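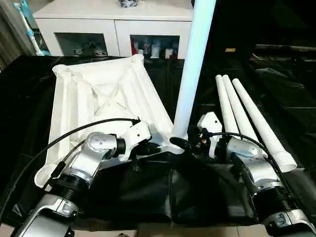
双臂机器人装家具，最难的往往是长零件。Stoser实验室最近公布了一套名为Nukley的双臂装配方法，专攻细长管件与塑料框架的对接，结果相当漂亮：在没有按零件尺寸重新标定的情况下，机器人连续完成了多种管长的插接，中途管子歪了还能自己扶正再试。做过装配的人大概都懂这种任务的麻烦。右臂的黑色夹爪只夹住白色PVC管靠下的一端，管身高高立着，略微倾斜，上端一直伸到相机视野之外；左侧的白色框架斜搁在黑布上，角上有圆形插孔，背面是交叉的加强筋。夹爪那里偏一点点，到了管子另一头就会放大成一大截，而相机恰恰看不到那一头。Nukley要解决的就是这个问题。

过去的常见做法是先估计管子的完整姿态，再规划一条轨迹，把管口送到插孔正上方。管子短的时候很好用，管子一长，或者有一部分跑出画面，估计出来的姿态就开始飘。白色管子配白色框架，又给视觉添了一层难度：两者颜色接近，边缘一重叠，深度图上常常糊成一片。Stoser团队换了个思路，让模型只关心“手里这一端”和“要去的那个孔”之间的相对关系，看不到的部分交给手腕上的受力信号来补。管子往哪边倒，重心往哪边偏，手腕上的力矩都会有反应。模型把最近一小段时间的力矩和画面放在一起读，据此推断管子的倾斜方向，再决定下一步往哪儿挪。

听起来简单，做起来却很考验数据。团队为此专门采集了一套双臂示范，取名Gustisard，共收录1603段操作记录，来自6处不同的居家环境。采集时没有把房间清理成标准实验台的样子，柜子、窗帘、玻璃门后面的瓶瓶罐罐都留在原处，桌面铺的黑布也任由它起皱。团队在技术说明里写道，早期版本曾在平整的纯色桌面上表现很好，一换到普通房间就频频找错目标，有一回甚至对着柜门上的反光伸手。加入居家环境的数据以后，这类误认明显少了。

黑布的褶皱倒是带来了一个意外收获。管子平放在布上时，褶皱会让它微微滚动，夹爪合拢的瞬间，管子常常顺势转开一点。操作员在示范中自然而然地学会了先用一侧指面轻轻靠住管身，再合拢另一侧。模型从数据里学到了同样的习惯，后来换到光滑的木桌上，它仍然先靠后夹，掉管的情况随之减少。团队事先并没有设计这个动作，看到回放时大家都很兴奋，还把那段录像放到了项目主页最显眼的位置。

评测部分做得很扎实。Nukley一共跑了600次完整装配，作为对照的轨迹规划方法也跑了600次，两边使用同一套零件、同样的起始摆放，框架的朝向和管子之间的夹角则在每一轮开始前重新打乱。评分分为抓取、竖直、对孔和压紧四个阶段，任何一个阶段失败都会单独记录，方便日后分析。结果显示，在抓取阶段两种方法相差不大，真正拉开距离的是对孔。对照方法一旦第一次没有对上，后面的尝试大多会沿着同样的偏差重复下去；Nukley则会在管口碰到孔沿以后停一停，感受一下阻力的方向，沿着孔沿慢慢滑过去，直到管子落入插孔。

这个“沿着孔沿滑”的动作，看录像非常过瘾。管子先碰到塑料边，停顿，稍稍后退，换一个角度再贴上去，整个过程很像一个人闭着眼睛把钥匙往锁孔里送。左臂在这时也没有闲着，它负责稳住框架，并根据右臂传来的力微调支撑位置。团队把两条手臂的控制写在同一个策略里，没有分成主从两套程序。技术说明中的消融实验表明，一旦把左臂改成固定不动，框架就容易被管子推着走，右臂追着孔跑，越追越远。双臂一起学，好处在这里体现得最清楚。

长短不一的管件是另一个亮点。评测用的管子有长有短，有的一端还带扩口，插接方向不能弄反。Nukley没有预先存储任何一根管子的三维模型，它在抓取之前先看管端的轮廓，判断哪一头该朝向插孔。扩口端如果朝错了方向，机器人会把管子放回布面，换一个位置重新夹取。这一步目前还比较慢，整理管子花掉的时间有时比插接本身还长，不过成功率让团队很有信心。他们接下来打算尝试空中换手，由左臂接过管子的另一端，省掉放下再拿的来回。

方法也有做不好的地方，技术说明并不回避。最突出的是压紧阶段：管子已经进孔，但没有插到底，外观上很难分辨，力矩的变化又很小，模型有时会提前松手。另一个问题来自线缆。手臂外侧的黑色线缆在大幅转腕时会绷紧，给手腕带来额外的力，模型偶尔把它误读成管子碰到了东西，于是在半空中停下来“找孔”。团队已经在训练数据里补充了空手转腕的片段，让模型学会分辨线缆的拉扯，初步效果不错，完整的数字要等下一轮评测才会公布。

硬件方面，整套系统用的是两条银白相间的机械臂，配白色夹爪支架，没有加装昂贵的触觉皮肤，受力信息全部来自手腕。对许多预算有限的实验室来说，这大概是最令人高兴的一点。Stoser团队表示，控制策略可以在一台普通工作站上运行，画面和力矩以不同的频率读入，由一个轻量的时序模块对齐。即便画面短暂丢帧，机器人也能靠手上的感觉继续往前走一小步，等画面恢复后再作修正。

Minami的一间共享工坊已经和团队约好，从10月起提供场地和零件，让Nukley去面对更杂的家具：带卡扣的置物架、需要两人合扶的晾衣架，还有管壁更薄、一用力就会弯的收纳架。工坊那边的期待很朴素，希望机器人先学会扶稳长管子，让一个人也能把架子装起来。研究人员则更想看看，从PVC管上学来的手感，到了金属管上还剩下多少。金属管更重，倾斜时力矩信号更强，理论上反而更容易读，只是碰撞的代价也更高，力度上限需要重新设定。

Gustisard的数据、标注规范和评测用的打乱脚本会一并开放，失败的记录也包含在内。团队特别推荐大家看看那些失败片段，尤其是对孔阶段的几组慢动作回放，画面与力矩曲线同步显示，管口在哪一刻碰到孔沿、模型在哪一刻改了主意，都能一帧一帧地找到。想在自己的双臂平台上复现的实验室，可以先从短管和固定框架的组合做起，配套代码默认的就是这一组设置，换成长管时需要把力矩历史的窗口调长，具体数值写在仓库的配置说明里。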